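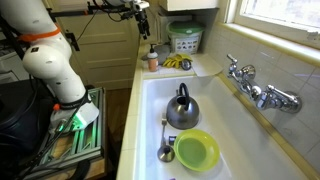
3.2 Sink length and rinsing behavior

Household water models usually treat the kitchen tap as a single outlet with a fixed flow rate and a random duration. This works well for daily totals but poorly for short events, where the size of the basin affects how people wash and rinse. We therefore recorded sink length as a separate variable in the Jundholm survey and kept it apart from tap type and household size.

The sample covered 223 kitchens in Jundholm and Givthorpe. Meters were fitted to the cold supply in March and read for the last time on 26/04/2018. Each meter stored one pulse per liter, which sets a lower limit on the events we can resolve. Draws smaller than this were added to the next event in the same hour. Kitchens with a dishwasher were kept in the sample but analyzed as a separate group.

Sinks were placed in one of 3 classes: short, standard and long. A long white sink, typical of the third class in color and general shape, appears in Figure 3. Double basins were entered by their combined inner length, without the divider. Where the survey form and the floor plan disagreed, the floor plan was used.

Event volumes were strongly skewed in all classes, so we compared medians. Long sinks had a higher median volume per event but fewer events per day, and the two effects partly canceled. The difference in daily volume between the standard and long classes was small and did not hold up once household size was included in the model. Short sinks behaved differently. They showed many brief draws close together, mostly in the evening, which suggests rinsing under a running tap.

Seven kitchens were removed before fitting because their meters logged flow through the whole night, a pattern we attribute to leaks. Confidence intervals were obtained from 1000 bootstrap samples drawn by household. The same procedure is applied to the Orlandini data in Section 3.3, where hot and cold supplies were metered separately.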